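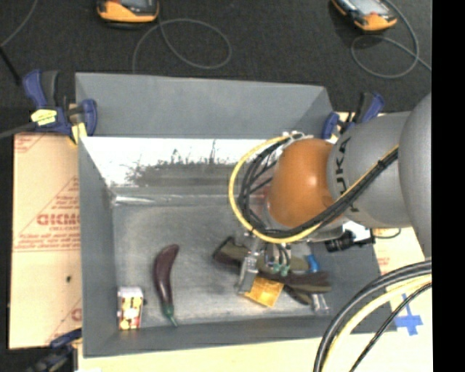

Search this blog Search Go

Decanting the loft, part two: labels and the index

The first post covered what went up there and why the joists needed checking. I have since finished the labelling, and several readers asked for the scheme, so I have written it down before I forget the reasoning.

The starting position was poor. Every box had a description in marker pen on one face, usually the face against the wall. "Misc cables" appeared on three of them. One said "kitchen – keep" and contained curtain hooks, a bicycle pump and the manual for a boiler we no longer own.

A description on a box goes out of date as soon as the contents change. A number does not. Each box now carries a number and nothing else, and the contents are held in a plain text file with one line per item. The line gives the box number, the item, and the month it went in. I tried a spreadsheet first and abandoned it, as I only ever searched it and never sorted it. A text file opens on anything and the search is instant.

The file is 500 lines long at present. I expected it to be shorter. I do not record individual screws or individual Christmas baubles, but I do record individual power supplies, with voltage and plug size, and these account for a good part of the total.

Labels

I tested two types. The Galtis paper labels are cheap and take pencil well, but the adhesive let go on polypropylene after one summer under the tiles. They are fine on cardboard. The Truvum polyester ones have held on everything so far, including a slightly textured lid, provided the surface is wiped with methylated spirit and left to dry. They need a proper permanent pen. Ordinary ballpoint rubs off.

Numbers are 70 mm high, which looks absurd on the kitchen table and is correct in a loft with one bulb. Each box gets the same number on both short ends and on the lid. The lid number is the one I nearly left out. Lids from the same range are interchangeable, so a mismatched lid tells you that somebody has been in two boxes at once and that the index may be wrong for both.

Numbers are never reused. When a box is emptied for good its number is retired and the line in the file is marked as such. I have a gap at 14 and another at 22 and neither bothers me.

Positions

I do not record where a box is. I did for a month, using a grid of rows and bays, and the grid was wrong within a fortnight. With the numbers readable from the hatch it takes less time to look than to keep a map up to date. If your loft is larger than mine, or L-shaped, you may need the map.

The one rule on position is weight. Books and tools go over the load-bearing wall, soft things go out towards the eaves. Nothing sits on the insulation.

Boxes

I standardised on the Unura 45-litre with the flat lid. The version with the domed lid does not stack properly, whatever the leaflet says, and the clips on it are brittle in cold weather. I broke two in October. The flat ones have a rim that catches the box above and can be dragged along boards without splitting. Stetsiuk make a near copy that nests inside the Unura when empty but will not stack with it when full, so pick one and stay with it.

Outstanding

The index is backed up in two places, and there is a printed copy in a plastic sleeve by the hatch. The printed copy is already out of date by nine lines. I have been adding those by hand in pencil and will reprint when the page is full.

Part three will deal with the paperwork – bank statements, guarantees, the folder of instructions – and how long any of it needs to be kept. I am still reading up on that.

Posted August 18, 2026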